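Notebook – permanence of marker inks on sample labels, Grikstead bench, May
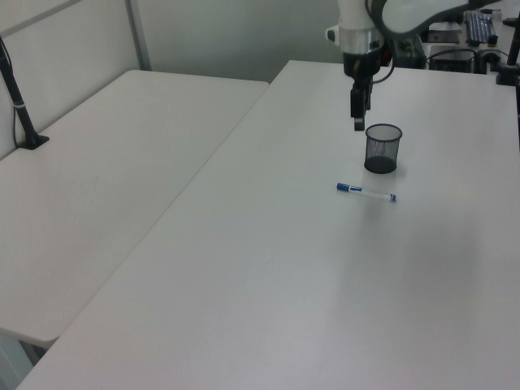

Blue-capped marker and mesh pen cup, white table.

09:10

Carrying on from the last entry. The question is still why labels written in spring last year have faded in the cold store and the ones written the previous autumn have not. Same drawers, same label stock as far as the order book shows, same people writing them. The order book has one line for pens in that period and it says "pens".

Khôi Nông went through the drawers yesterday afternoon and pulled the worst of them. The faded labels are all on the glossy side of the stock. The good ones are a mixture of glossy and matt. So the surface matters but does not explain the whole thing, because there are glossy autumn labels that are still perfectly legible.

Three things to separate:

Ink – whether the pen changed.
Surface – glossy or matt, and whether it was wiped before writing.
Exposure – solvent, cold, handling, light.

Light I am inclined to drop. The drawers are closed apart from a few minutes a day. I will keep one strip on the windowsill anyway so that we have something to point at if asked.

09:40

Strips cut from both stocks. The glossy is the Gindeo roll, the matt is the Kikuchi sheet. Each strip carries the same text: a sample code, a line of small capitals and a solid filled square. The square is for judging loss of density by eye against the grey card. The small capitals are for judging legibility, which is the thing anyone cares about. A label can lose a good deal of density and still be read. It can also keep its density and smear into a blot.

Pens are coded A to F on masking tape. Pen type is in the pen sheet at the back of this book and should not be looked at until the scoring is done. Khôi wrote the tape, I do the scoring.

Drying time before any exposure set at 25 minutes for the main set. A second set gets 3 minutes, to match what really happens at the bench when someone labels a tube and puts it straight in the rack.

10:30

Main set, ethanol rub. Cotton bud wetted in the 80 per cent bottle, pressed on to the strip with the small brass weight on top, drawn across once in each direction. Bud changed for each strip.

A glossy – colour on the bud, text readable, square patchy.
A matt – faint colour on the bud, no visible change to text.
B glossy – text gone.
B matt – text readable with effort, halo round the letters.
C glossy – slight loss at the edges of the square.
C matt – no change.
D glossy – text gone on the return stroke, readable after the first.
D matt – readable, halo.
E glossy – no change.
E matt – no change.
F glossy – smeared in the direction of the stroke, readable.
F matt – slight smear.

B and D behave alike, with the clean removal from glossy and the halo on matt. I would guess the same ink family. C and E are what we want. F is odd: it moves without coming off, as though there is a skin on top and something softer underneath. Repeat F with a longer drying time.

Note on the rub. The weight tips if the bud is not level and then only the leading edge bears on the strip. D glossy was done twice for this reason and the second result is the one recorded. For the next round, tape the bud to a flat stick.

11:20

Short-dried set, same rub. Everything is worse on glossy, as expected. A glossy now goes entirely. C glossy drops to about where A was in the main set. E glossy still holds, with a trace on the bud.

The difference on matt is much smaller. The coating takes the ink in quickly, so by the time the strip is in the rack there is not much left on the surface to lift. This alone would go some way to explaining the drawers, if the spring labels were written in a hurry and the autumn ones were written in advance in a batch. Ask Khôi whether the autumn labels were done ahead. The handwriting on them is very even, which makes me suspect they were.

12:05

Wiping test. Same pens, glossy only. Half of each strip wiped with propanol and left to dry, the other half handled with bare fingers before writing. On the handled half the line breaks up in places with pens B, D and F and the ink draws back into beads. No beading with E. Slight with A. Under the loupe the beads sit on top of the coating and can be flicked off with a scalpel tip.

I had not expected fingerprints to matter this much. It would be worth having a line in the labelling sheet about holding the roll by the edge.

13:30

Cold set into the freezer, top shelf, left side, in the tin marked with green tape. Please leave the lid on. One strip per pen per surface, plus a blank of each stock. Half of them went in flat and half wrapped round an empty tube, as they would be in use. Curvature puts the coating in tension on the outside and I want to see whether the letters crack.

Freezer display reads minus 26. The probe in the tin has not settled yet so I am not writing down its figure.

14:15

Khôi back from the stores. The autumn labels were indeed written in advance, for the Prumuvberg batch, and left on the bench overnight before use. The spring ones were written one at a time as tubes came off. So drying time is now the leading explanation and a change of pen may not be needed at all. It does not rule one out. Stores has a half-empty box of each of two types on the same shelf and people take whichever is nearer.

He also pointed out that the spring work used a good deal more solvent at the bench. Gloves were wet more of the time. A wet glove on a label that has had three minutes to dry is more or less the short-dried test above.

14:50

Repeat of F glossy with longer drying. Smear reduced and still present. Tried scraping the top of the square lightly before the rub: the ink underneath comes off more easily than the untouched part. That agrees with the skin idea. F should not be used for anything that will be handled, whatever the drying time.

15:20

Water set. Strips stood in a beaker of tap water with the lower half submerged. No visible change to any of the six on either surface after removal and blotting. The matt stock itself has gone soft at the cut edge and the adhesive has taken up water, so the Kikuchi sheet has its own problem if it ends up in an ice bath. The Gindeo roll is unaffected.

This is the awkward part. The surface that holds ink best is the one that does not like being wet, and the ice bath is where most of these tubes spend their first half hour. Options as I see them:

1. Stay with glossy, insist on pen C or E, and write labels ahead.
2. Move to matt and put a clear overlap over the writing.
3. Find a matt stock with a film base. Khôi thinks Gindeo do one. He will look in the catalogue.

I prefer the first for cost and the third if the price is tolerable. The overlap in the second is fiddly with gloves on and tends to catch on the rack.

16:05

Scoring finished for today, pen sheet opened. B and D are the same type from different boxes, so the likeness was real. E is the fine-tipped one from the locked cupboard. C is the ordinary bench pen. A is an older version of C, going by the lettering on the barrel, and it was noticeably drier to write with. Some of A's poor showing may be age. F is a whiteboard pen which had got into the wrong pot, and that accounts for the skin and the smear. I have left its results in, because if it got into the pot once it will do so again and some of the faded labels may well be its work.

The faded spring labels have a slight reddish cast under the lamp where the black has gone. B and D leave the same cast on the bud. C and E do not. This is suggestive and no more than that. A proper comparison would need a strip of each run in a developing tank beside an extract from a faded label, and there is not much ink left on those to extract. Khôi has set aside two of the worst for it.

16:30

To do:

Take cold strips out in the morning, score before they warm, then again after.
Flat stick for the bud.
Windowsill strip – note the start time on the back, which I forgot. It went up shortly after ten.
Developing tank: check there is a clean one, and filter paper to line it.
Ask stores to split the two pen boxes on to separate shelves.
Price for film-based matt stock (Khôi).
Draft a change to the labelling sheet: pen type, hold the roll by the edge, write ahead where possible, minimum drying time. I would put the minimum at 25 minutes for glossy until we have intermediate points. Need a set at ten and one at fifteen before anyone is told it is a rule.

16:45

Addendum. Opened the drawer again to check the backs of the faded labels. The adhesive side is sound on every one and the codes written in pencil on the tube caps are all still legible. No samples are lost, so there is no urgency beyond rewriting. Khôi has started on the rewriting with pen E and is copying the cap codes into the index as he goes. Two caps disagree with the index and have been put in the side rack with a paper tag until the spring sheets can be checked.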